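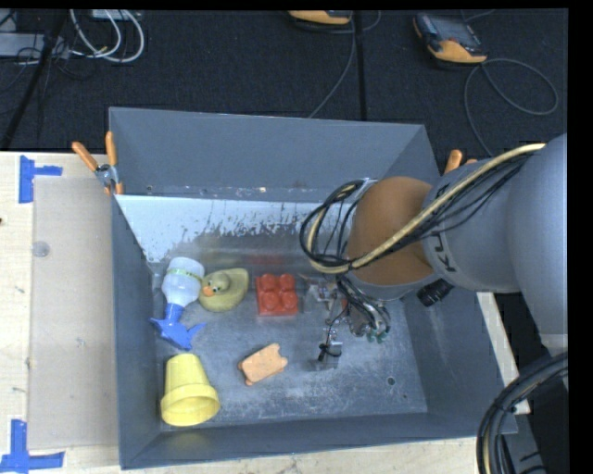 **Minutes, Darwood site visit follow-up, 4 October 2025**

Chair: Kyriaki Vasilakis. Minutes of the June meeting were passed with no changes.

**1. Picking demo at Kasona**

Members who went gave their views. The arm works over a metal bin clamped to a table, and the items were toys: a duck, a cup, a building block and the like. K. Vasilakis said five loose toys in a bin with plenty of empty floor tell us very little about our returns bins, which come in packed to the top. She asked whether it could take a flat item lying against a wall. Kasona said yes, but did not offer to show it.

The sales sheet claims 300 picks an hour. No one on our side saw a run long enough to check that. Asked for the log, Kasona said it would "follow." It has not.

It was also noted that the clear gripper parts look easy to scratch. Kasona gave no figure for how often they get replaced.

**2. Cost**

Quote is $1,924 a month, with training extra. The chair wants the training price in writing before this comes back. One member felt we were being too hard on a demo and that the arm moved well. Noted.

**3. Other vendors**

Testa has offered a visit. Nukell has not replied.

**Actions**

- KV to ask Kasona for the full log, failed picks included.
- KV to ask if we can send 4 of our own bins, filled as they arrive, for a second demo.
- No deposit to be paid until both are answered.

Item 2 carried over to the next meeting.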